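Subscriptions for things that sit still

27/12/2024

I have been clearing out my bank statement again, a job I give myself in the dead days after Christmas, and I'd like to register a complaint about the word "membership."

I joined a gym once. That was a membership. I had a card and a locker and a vague sense of guilt. What I have with Varnadard is a monthly charge for a doorbell. The doorbell cost me plenty when I bought it, and it rings, which I had assumed was included. If I want to see who rang it yesterday, though, I have to be a member. Of what? Do we meet?

Florano is worse in its way. They sell water filters, and I signed up in March because the first box was half price. The boxes kept coming. I live alone and I drink a normal amount of water. By summer I had 14 filters under the sink, and when I tried to slow things down the site offered me the choice of every four weeks or every five weeks. I suppose somebody in an office felt generous about that second option. 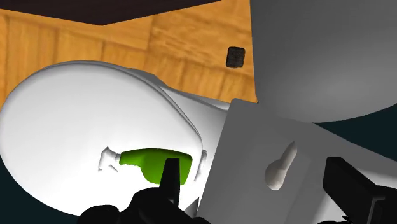 To cancel, you have to call. You could sign up at midnight with one thumb, but leaving takes a phone call during business hours, and the person who answers has clearly been told to ask how you're feeling about your water. I said I felt fine about it. I was offered a free month. I said no. I was offered two.

People tell me there's an app for this, and of course there is. It's called Jallgate, it hunts down your forgotten subscriptions, and it charges a subscription. I read the terms twice to be sure I wasn't being unfair. It also wants to look at your bank account, forever as far as I can tell. I'll keep using a pencil.

The pencil found more than 200 dollars a year going to things I either didn't use or didn't remember agreeing to. One of them was Ueda, a recipe service. I have no memory of Ueda. I searched my email and there was the welcome message, very cheerful, with a soup in it. I never made the soup.

I know the usual answer, that it's all in the fine print and I'm a grown man who can read. Fair enough. But I notice the price is never in the fine print during the free trial — only the end date is, and the reminder email they promise has a funny habit of landing in spam.

Varnadard I'm keeping for now. The plan runs through March and they don't do refunds. I did ask.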